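Home | Meetings | Minutes | Archive | Contact

Saturday, June 20, 2026
By the recording secretary

Minutes of the equipment review meeting, Candska workshop

1. Minutes of the previous meeting
Approved with one correction. The license term quoted for the Heveveck simulation package is per seat, not per site.

2. Clarar two-arm kit, trial status
The trial license for the Clarar kit has been active since the last meeting. It covers the simulated robot, the room builder and the logging tool. Hardware is quoted separately and is not part of this trial.

The test plan calls for 400 pick-and-hold runs. To date 151 have been logged. Of these, 43 were marked as failed by the logging tool. The meeting noted that the tool does not separate a dropped object from a run that timed out, so the failure count can't be used as a grip figure until the logs are sorted by hand.

Room setup takes longer than the manual states. Wall and floor finishes have to be assigned one surface at a time, and the settings are lost if the room is resized afterward. The supplier has been asked whether finishes can be saved as a template.

3. Comparison with Heveveck
Heveveck loads faster and its export format is already supported by our scripts. It has no ready-made two-arm model. Building one was estimated at 2 weeks of work. Clarar includes the model, but its joint limits are locked in the trial version.

4. Grip and arm behavior
Single-arm holds were reviewed first. The runs under discussion use one gripper for the object and leave the other one empty, with both raised above the body. 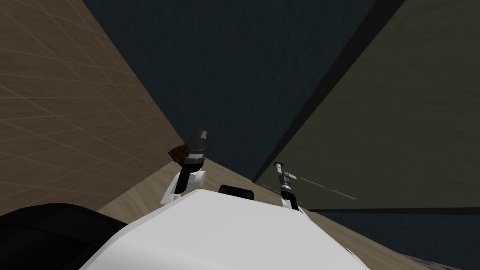 Contact settings were left at the supplier's defaults. It was agreed that the next block of runs will use a higher friction value for small irregular objects, with all other settings unchanged. Left and right arms are to be logged under separate run names. Several early logs used the same name for both and had to be relabeled.

One member asked whether the idle arm could be parked lower to shorten the reset. The manual gives no parking command. Question to be sent to Clarar support.

5. Hämmerli quote
Hämmerli has offered a support contract covering installation and updates for either package. The quote excludes training. Decision deferred until the trial runs are complete.

6. Actions
- Sort the failed runs by cause.
- Request a quote for Clarar with joint limits unlocked.
- Ask support about room templates and arm parking.
- Ask Hämmerli to price training as a separate line.

7. Next review
The remaining runs are to be finished before the November budget round. Meeting closed.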